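Our project was about shade and paving – where people would want to walk on a sunny day, and what's under their feet when they do. I picked the outdoor part because I like being outside, and my partner got the library part (sorry!). We called it Jada, which started as a joke and then stuck on the cover sheet.

I expected the trees to be the easy bit. They weren't! The patches of light are so broken up that coloring them in on a plan takes forever, and I went through 2 erasers on the Plenow sheet alone.

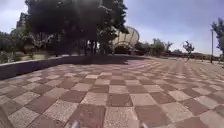
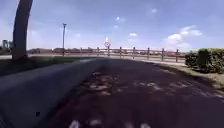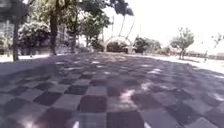

Site Study: Paving and Shade

The checkerboard tiles were my favorite. On our plan I gave every square the same gray, and my teacher wrote "look again" next to it, so I redid the reddish-brown ones in colored pencil and I'm pretty happy with them now. The asphalt path got its own sheet, mostly so I could draw the long curve of the edge properly.

For the area math we used two outlines. The Kikness outline came to 2,246 square feet and the Warrier outline to 2,895, and we kept both in the report since they cover different ground. Scale is 1 to 100 on all the drawings.

If I did it over I'd draw the low wall first and work out from there – it makes such a good straight line to measure from. The shade plan is in the back, folded, so please open it gently.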